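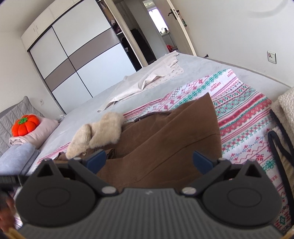

Fabric, ready for a closer look.

Grab the bottom of your T-shirt and give it a tug. Does it stretch? Now try the same thing with a bed sheet. I bet it barely moved!

I love this one, and the secret is in how the threads are put together. A T-shirt is knitted, so it's made of tiny loops hooked through other loops. Pull on it and the loops get longer and skinnier. Let go and they spring back (mostly - my oldest shirt is a bit baggy by now).

A sheet is usually woven. Its threads go over and under each other, like the strips in a paper mat. They're already pretty straight, so there's not much room to stretch.

Want to see it yourself? Borrow a magnifying glass and look at a sock. You'll find rows of little V shapes, and each V is part of a loop. Then try pulling a woven dish towel from corner to corner. It gives a little that way!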